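Fikcombe opens a free steaming table for anyone who wants to learn buns

FIKCOMBE, May – The Stelow Community Kitchen is starting a drop-in steaming table this month, and we could not be happier about it. Every evening session from 6 p.m. will be given over to steamed buns: mixing the dough, shaping it, waiting for it to rise and getting it safely out of the pot and onto a plate.

The idea grew out of last winter's bread evenings, when people kept asking what they could make at home without an oven. Plenty of apartments in Fikcombe have a hot plate and not much else. A tabletop electric steamer takes up less room than a toaster oven, plugs in anywhere, and makes a batch small enough for two people to finish while it's still warm.

"I learned on a stove with a stack of baskets taller than I was," said Yoshinori Noguchi, who will lead the first sessions. "You really don't need that. Four buns, a bit of space between them, lid on, 18 minutes. Then leave them alone for a moment before you lift the lid, or the tops can wrinkle."

The kitchen has room for 200 places over the season, and all of them are free thanks to a grant of $400 from the Prorcombe Neighborhood Fund, which pays for flour, yeast and fillings. The first evenings stick to plain buns so that everyone gets a feel for the dough (softer than you expect!). Red bean, pork and cabbage, and a mushroom filling come later, along with a session for people who cook without wheat.

Everything happens at table height, in the small room off the main hall, so those who prefer to cook sitting down are very welcome. Bring an apron and a container for leftovers. Children can come with an adult.

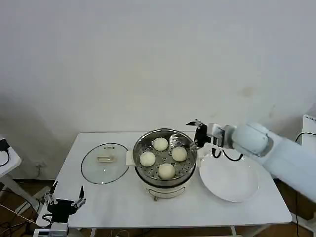

Lina Shboul, after the trial evening, wrote to ask whether the buns could be frozen, and added that hers had stuck to the metal until she tried little squares of baking paper underneath. They freeze beautifully, and the paper squares are now on our shopping list.

To save a place, stop by the front desk at 1402 Stelow Road or leave your name with Ysaline Aubert at the kitchen. Recipe sheets will be on the counter from the first session, in large print as well.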